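Lappalainen opens planning service for first-time buyers of robot arms

Trinwood, March – Lappalainen, a supplier of automation equipment for small workshops and laboratories, today opens a planning service for customers who are preparing to buy their first robot arm. The service is called Kirkix and it is offered together with the training center Ullotia.

Many small companies ask for a price of the arm only. The gripper, the table, the cables, the safety check and the hours of the staff come later, and often there is no money left for them in the same budget year. Kirkix puts all these costs into one plan before the order is made.

A customer begins by sending a list of the objects which the arm should handle, with their sizes and weights. Boxes with lids, thin plastic and parts that can roll should be marked in the list. After this, the customer can book test time at the workspace in Trinwood and try the objects on a real table – also the difficult ones.

The basic plan costs 998 euros and includes 3 hours of test time. The extended plan, with a written comparison of grippers and a budget for the first two years, costs 2131 euros. If the customer later orders an arm from Lappalainen, 400 euros of the plan price is taken off the invoice. There is no duty to order.

The plan also says which costs return every year, such as service, spare gripper parts and training of new staff. Customers who wish to rent an arm first will receive the same calculation for renting.

Bookings for the spring are open now. Schools and public laboratories can ask for an offer in the form that their purchasing rules require.

Press contact: Lappalainen, customer office, Trinwood
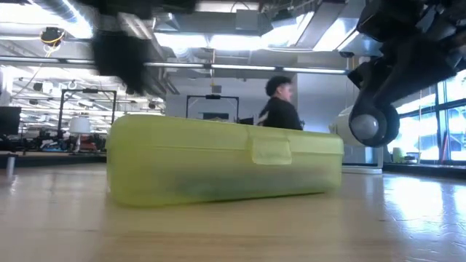
Robot arm and green plastic container on a wooden tabletop.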